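Ticket 2530: orange plush, loose fluff and a seam query
Opened by: Helju Butkienė
Product: Gimwood soft toy, orange
Status: solved

Helju, 09:80 batch, March
Hello! I love this little orange fellow, but he sheds on everything. I've wiped him with tissues and the fluff keeps coming. Is the short pile meant to do that?
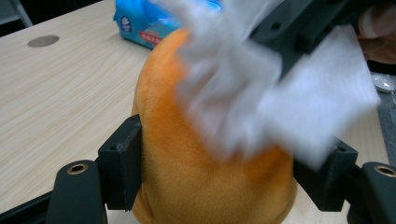

I haven't washed him yet as the care label has gone missing. Can he go in the machine?

Gunārs Strazds, Gimwood support
What a great colour to own! Please skip the machine for now. Go over him with a barely damp cloth, always in the direction of the nap, then let him dry flat overnight. New ones do shed at first. Could you check the seams too, especially where the upright one meets the curved one?
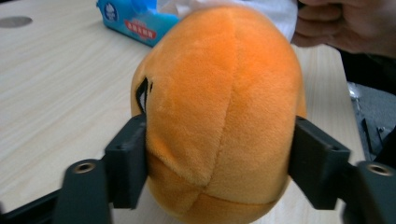
Helju
Went along both seams with my thumbnail and found no gaps at all, hooray! Did the damp cloth last night and my black jumper came away clean this morning. So pleased!

Gunārs
Brilliant news! I've put a spare care label in the post to you. Closing this one, reply here if the fluff comes back.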